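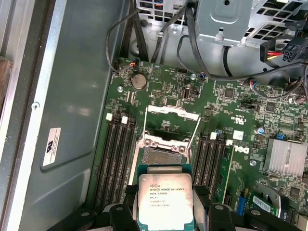 1/30/22, Dernetton bench

Quiet Sunday, so I finally got on with the old workstation, which has been waiting for its Xeon since November (sorry, Angelica!). It's the E5-1630V3, the 3.70GHz one, and I've copied SR20L into the parts book under 231 so we needn't squint at the lid again. Do please mind the gold pins in the socket, they're dreadfully easy to bend. Lever up, plate right back, chip down flat, no pushing. Paste is in the Wirkport drawer, and we could do with another tube.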